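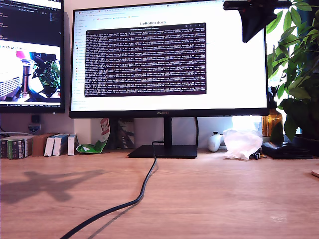

Up before seven again, so I gave in and made a start on the desk. I've been putting it off since April, when Ivars came over for tea, looked at the row of stuff along the back and very politely moved his cup to the windowsill.

My rule this time was that anything could stay as long as I could say what it was for. Well! The plant stays, obviously. It loves that window and it's gone completely mad with leaves, it's spreading over the edge of the big Huawei screen now and I can't bring myself to cut it back. (Crescencio says I should. Crescencio also killed a cactus.) The amber bottle stays too, I like how it looks with the daylight coming in next to it.

The boxes are harder. I got as far as picking up the cardboard one, had a think, and put it down again. Same with the little white ones. I went looking online for a shelf and found a nice one at Flititby for $164, then a nicer one by Maseck for $709, which made me laugh out loud, and closed the tab. I have far too many tabs open anyway. Meant to read the LeRobot docs properly this morning and got down one page before I was off wondering if the grey cable could be clipped under the edge of the desk.

I do love the desk itself though. That pale oak colour cheers up the whole corner, and I'd forgotten how much of it there is once the mugs go back to the kitchen. Gave it a wipe with a damp cloth and then a dry one, and found a sticky ring that must be from the marmalade incident.

Crescencio rang at lunch to ask if I still had his game from last winter. Told him I'd check the stack. Haven't checked the stack.

Tomorrow: cable clips, water the plant, ring Ivars back about the shelf brackets he reckons he's got in the shed.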